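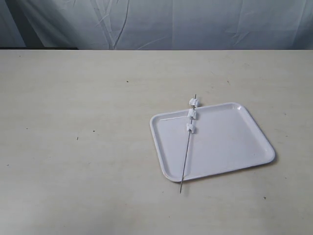 ferrule_top replied:
Round skewers are the problem. A smooth round rod gives the food nothing to hold on to. When you turn the handle, the rod turns and the food stays where it was. Switch to a flat blade and the spinning stops.

Views: 1,305
Posted in: Lallstead Grill Boards > Tools and Hardware
Thread: Metal skewers, food spins when turned

dmk_oven wrote:
Original post, moved here from General. I have a set of Tritetti round stainless skewers, 4 mm. Scallops and mushrooms rotate freely on them. Peppers hold. Grill is a Samonte charcoal with the fixed grate. I would like to keep the skewers if there is a way to fix this with prep alone.

ferrule_top wrote:
Prep will help with mushrooms but not much with scallops. Scallop muscle separates along the grain. If you thread with the grain, the hole opens as the meat tightens and the grip is gone. Go through the side, across the grain.

coldside wrote:
Disagree on needing blades. A flat blade cuts a slot, and in anything soft the slot tears under its own weight. I have lost more scallops off blades than off rounds. Two thin round skewers in parallel, a finger width apart, will stop rotation completely and the holes stay small.

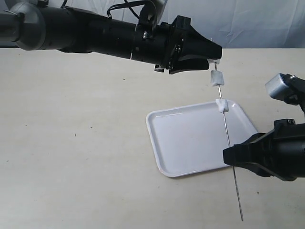
The other point is packing. If the pieces touch each other with light pressure, friction between the faces does most of the work. Leave gaps only for meat you want browned on all sides. Push the last piece down from the handle end so the stack stays tight.

ferrule_top wrote:
Two skewers means double the threading time and double the washing. For a weeknight I would not bother. The tearing you describe comes from wide blades. A narrow one does not do it on firm food.

coldside wrote:
The original post asks about scallops, which are not firm food.

ferrule_top wrote:
Fair. For scallops only, two rounds.

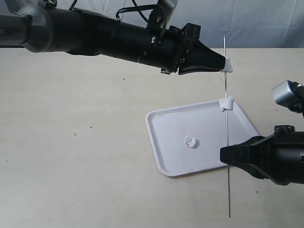
Does oiling the rod make the spinning worse?
Slightly, but it also keeps the food from tearing when you pull it off, so a thin wipe is still worth doing.

dmk_oven wrote:
Tried the parallel method with the Tritetti set. Scallops threaded through the side, rods wiped with oil, pieces touching. They turned as one unit. Mushrooms still loosened near the end of the cook as they shrank. I will put them on a separate pair next time and take them off early.

coldside wrote:
Mushrooms lose a lot of water. Thread through the cap and out the stem, and push the stack together again halfway through. Use tongs, the rods are hot by then.

jesbridge_user wrote:
Does the Jesbridge rack fit on the Samonte? It holds the ends up off the grate, and the notches are square, so a square rod can't turn in them.

dmk_oven wrote:
It fits with the lid open. With the lid down the handles hit the rim. My rods are round anyway, so the notches would not do anything for me.

ferrule_top wrote:
Square rods are worth a look if you replace the set. Better hold than round, smaller hole than a blade.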